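Reading the Coating Spec Sheet

Most shops that apply ceramic coatings to cars and light trucks quote a price by vehicle size and a warranty in years. Neither tells the owner much. The figures that matter are film thickness, cure schedule, and the condition of the clear coat before the first drop goes on, and they are usually on a sheet the customer has to request.

Wenche Moen has run the detail side of Jindano, a four-bay shop, since it moved out of tire sales. She keeps a record for every coated vehicle: paint depth at marked points on each panel, product batch, bay temperature, and humidity at application. The record book now holds 3,691 entries. Of those, 678 are return visits for inspection or repair.

Paint depth comes first

A coating adds very little material. Correction removes some. Machine polishing to take out swirl marks cuts into the clear coat, and a panel that has been polished several times may not have enough left for another pass. Moen's rule is to measure before quoting. If a panel reads low, it gets a light finishing polish only, and the remaining scratches are noted on the work order and signed for.

Repainted panels read high and are easy to misjudge. A thick reading may include filler, and the clear layer on top can be softer than factory finish. Jindano tests a small area near the lower edge with the mildest pad before setting a machine speed.

Two products, two schedules

The shop stocks two coatings. Flollodetti is a single-layer product that levels slowly and suits large flat panels such as hoods and van sides. Avcı goes on in two layers and flashes faster, so it is worked in smaller sections. The second layer has to go on inside the window printed on the batch card. Miss it, and the surface must be lightly polished before recoating.

Both need a dry indoor hold before the vehicle goes out. Both also need 7 days without washing. Bird droppings and sap in that period should be lifted with a damp microfiber towel and plain water.
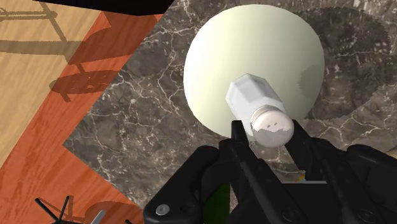

What the warranty covers

Coverage on either product is for loss of water behavior and gloss on panels listed in the work order. Stone chips are excluded, as are wheels, plastic trim, and any panel refinished after the coating date. Annual inspection is required. Vehicles first coated in March are booked for inspection the following March, and a missed visit ends coverage.

Price at Jindano for a midsize sedan is $1,676 with one stage of correction. Istska, the glass treatment, is billed separately and carries no warranty on windshields with worn wiper blades.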